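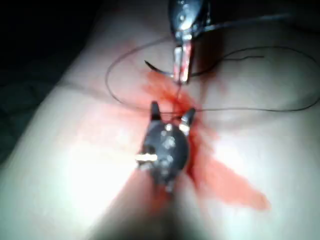 Cleaning the Elov cell starts with the jaws, always, and I'm going to nag you on it all term. The red stuff we put in the pads gets into everything! Look at the needle driver, with its jaws already tinted pinkish red, and then think of the little gaps you can't see. Jaws open, soft brush, rinse, then wipe back up the shaft (never toward the wrist, please). Log it on the Oltar sheet.

Next comes the wrist. I check the pivot pins and screw heads with the arm powered down, and if a jaw feels gritty when you move it by hand, stop and come find me. Driver 223 gets two rinses – it's the fussy one.

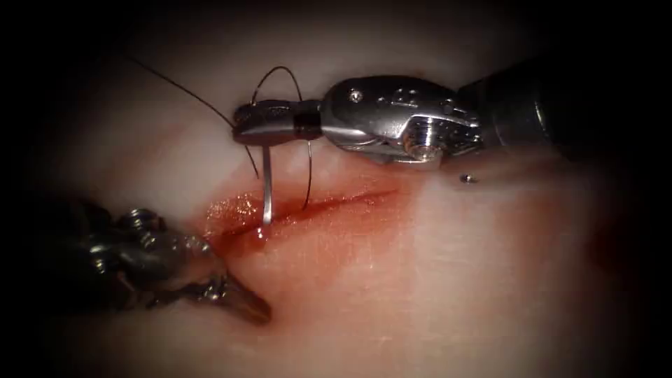 Fig. 2. Needle driver (upper right) and grasper (lower left) at the incision.

Reading for next time: Drummond handout, the cable tension part. S. Gillies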